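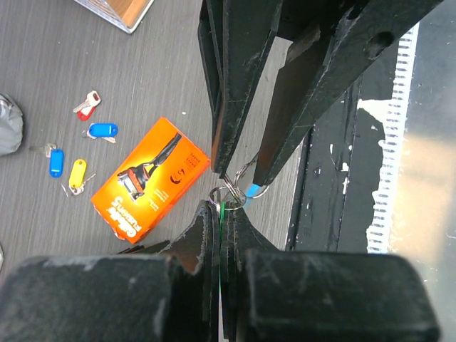 Krajewska asks, in the margin of the last entry, whether any of this will ever empty a kitchen drawer for her or whether she should go on doing it herself on Sundays. Go on doing it yourself, I wrote underneath. She has added a question mark.

Thu 9 September. Keys again. Clisia wants a number for "household readiness" and has been told 221 attempts so far, which is a number. Nandwood would like it to be a percentage. I would like it to be August.
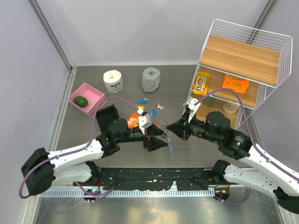

Unov

Split rings are still the worst chore on the list, worse than socks. A person does it with a thumbnail and some swearing. We have two arms and no thumbnail. Slowed the closing speed by 10 percent this morning, mostly to feel busy. Want to try softer pads on the tips next.
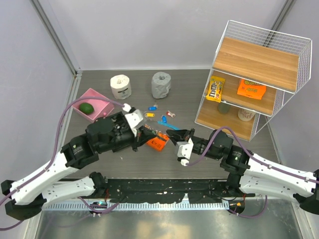 Tidying is the other half of the request, and I keep telling Clisia it's harder than it sounds. "Put things away" assumes you know where away is. The top shelf of the wire unit is bare and the key tags are all over the table, so any aunt could see what to do. The planner needs it spelled out, tag by tag, and it took me 17 lines to do it. Check the wrist cables before the next run.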